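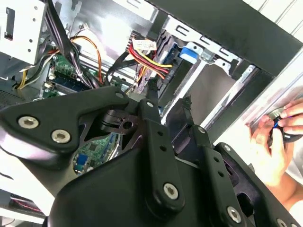
The traffic lights at Arby Cross had been put in the year I started with the council, and for most of my working life they were the first thing I thought of in the morning and very often the last thing at night. They stood where the Sundach road comes down the hill to meet the high street, with the chapel on one corner and Naqvi the baker's on the other, and they were governed by a grey Zustetti cabinet on the pavement that nobody but me had ever looked at with affection. People imagine a set of lights must be run by something grand, but if you have ever seen an ordinary desktop computer with its case open, and a bit of green circuit board, and a few silver screws of the sort that want a hex key, then you would not have been much surprised by the inside of my cabinet. I knew it as well as I knew my own kitchen drawers, and a good deal better than I knew my own engine.

The letter about the roundabout came in October. It was a perfectly polite letter. It said that the lights had come to the end of their useful life, that the queue on the Sundach side now reached 400 yards on a market afternoon, and that a small roundabout would be laid in their place before Christmas. I read it standing in the hall with my coat on, and then I read it again sitting down, and my wife came through from the garden and asked who had died.

I ought to explain that I had nothing against roundabouts. I had drawn several. There was one out by the reservoir that I was rather proud of, with a good wide entry and a bank of cowslips in the middle that the county let me have after a long argument. But Arby Cross was a place for waiting. You waited on the Sundach side with the handbrake on, and the smell of the bakery came in through the window, and you looked across at the old milestone with 1826 cut into it and wondered, as everyone in Arby has wondered at one time or another, why it gave the distance to London and not to anywhere a person might want to go. I had proposed to my wife at those lights. She said yes on amber, and the driver behind us sounded his horn all the way through the green, and we have never agreed since on whether he was cross or pleased.

So on the last afternoon I put on my good scarf and walked down to see them off. I told my wife I was going for bread, and she said in that case she would come as well, as she didn't trust me to choose it. We got there a little before 4, when the school traffic was coming through, and the men were already setting out their cones along the chapel wall. The youngest of them had the cabinet door open. He was looking into it with his cap pushed back, very much as I must have looked into it on my first day, and before I could stop myself I had crossed over and told him that the second relay stuck in damp weather and that he should give it a tap on the left side.

"It's being scrapped," he said, quite kindly.

"I know," I said. "But it's damp."

He looked at me, and at my wife, who was studying the sky, and then he reached in and tapped it. We heard it drop over. Up on the pole the green came on for the Sundach side, and down they all came, the van from the nursery and the number 14 bus with its windows steamed up, and a boy on a bicycle who had no business in that lane at all and went sailing through as though the whole arrangement had been made for him. I held my breath for the gap before the high street got its turn. I had always given that gap one second more than the book asked for, on account of the chapel people being slow off the kerb, and in all those years I had never mentioned it to a soul.

"It's long, that one," said the young man, watching. "Your all-red."

"It is a bit," I said.

He wrote something in his notebook, and I have often wondered what. Then he asked whether the bakery did sausage rolls, and my wife told him that it did but that he would have to be quick, and the three of us stood at the kerb together – waiting, as it happened, for the lights – until they let us over.

October – By our Arby correspondent
Print this page | E-mail this to a friend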